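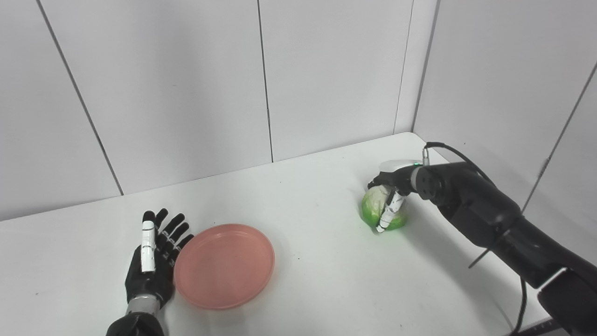
Search reviews, authors, publishers… Search

The Cluta book stand by Dreretti, after one very long novel

Posted 9/4/23

I translate Polish fiction into English for a living, a sentence that tends to bring dinner conversation to a respectful close. The job involves looking at a book, then at a screen, then at the book again, for months. The book does not want to stay open. It was glued by people who never imagined anyone would need page 311 for an entire morning.

Over the years I have held books open with a stapler, a bag of lentils, two dictionaries, a bulldog clip that left its initials in the margin, and my left elbow. The elbow worked best. My physiotherapist asked me to stop.

So when Bielecka sent me the new Mieczysław Stępień, all 732 pages of it, in a paperback with a spine like a bank vault, I gave in and bought the Cluta. It costs $220. I'll repeat that further down, in case you thought you'd misread it.

What you get is a slab of oiled ash a bit larger than an open hardcover, a steel prop behind it, a ledge along the bottom and two sprung arms that swing over the pages. There is also a little cloth bag containing a hex key and a card that says "Read well." I read the card well. It took no time at all.

Assembly is four bolts, and the instructions are a single folded sheet of drawings in which a faceless man seems to be having a much better evening than I was. I put the arms on backwards the first time. They will go on backwards quite happily, and then they hold the book shut, very firmly, which has a certain purity but is no use to me. Dreretti could fix this with a dab of paint on the left one.

Once it's together, it is good. The prop clicks into 13 positions, and I have used three of them. Near upright is right for working beside a monitor, the middle is right for reading with a sandwich, and almost flat is how it fits in the cupboard when my mother visits. The other ten I assume are for people with more complicated necks. The clicks are solid and it has never slid down under a heavy book, where my old wire one used to go down by degrees all afternoon like a guest at a wedding.

The arms are the reason to buy it. Each ends in a wide felt foot, and the spring is strong enough to pin a stiff paperback from the very first page, when there's nothing on the left but a cover, a dedication and an epigraph in Latin. Most stands fail there. They're fine in the middle of a book, where any fool can be fine. Stępień opens with a paragraph that goes on for six pages, and I was on the first of them for most of a week, and the page stayed where I put it.

Turning pages is the weak point. You lift one arm, turn, lower the arm, lift the other, lower that. For a translator, who turns a page every couple of hours and is glad of the exercise, this is nothing. For somebody reading a thriller in bed it would be like stopping to sign for a parcel at the end of every chase. There's a knack to flicking the page out from under the felt with a thumb, and I've nearly got it, at the cost of a small tear in chapter nine that I'd be grateful if Bielecka didn't hear about.

The felt also collects cat. I don't know how, as I keep the cat out of the study, or believe that I do. A lint roller gets most of it off.

I should mention the Clullon, which is what everyone recommends and what I'd have bought if I were sensible. It's $80, it's plastic, it folds flat, and it weighs so little that it can go in a carry-on. My friend Krystyna Jakubowski has proofread on hers for years and lent it to me for the comparison. With an ordinary novel I could hardly tell the two apart, except by looking at them. With the Stępień on it the Clullon leaned back, thought things over, and lay down. I put a dictionary behind it and it managed for a while, but then I was back to owning a dictionary with a book leaning on it, and I had that already for free.

If your books are a normal size, get the Clullon. You'll have money left for the books. Poetry people don't need either and could probably use a clothes peg.

The Cluta is for the big stuff: fat paperbacks, family sagas, cookbooks with ambitions, the kind of history that comes with maps. It does hardcovers up to a thickness I haven't managed to exceed, and I tried it with a Bible and an old atlas. The atlas stuck out on both sides but didn't fall. It's heavy, though. I moved it to the kitchen once, and it lives in the study now.

A few smaller things. The ledge has a groove for a pencil, and the groove is too shallow for the pencil. The rubber feet are excellent. The ash has picked up a tea ring that I've decided is a feature of the grain. Spare felts are sold separately, in pairs, at a price I looked at and then closed the window on.

And yes, $220. My rule is that a tool should cost less than the chapter it helps me with, and this one came in under, though only because it was a long chapter. The translation is due at the end of September. I'm on page 540, the arms are holding, and a character I was fond of has just walked into a lake.

Four stars out of five. I'd give the last one back for a deeper pencil groove.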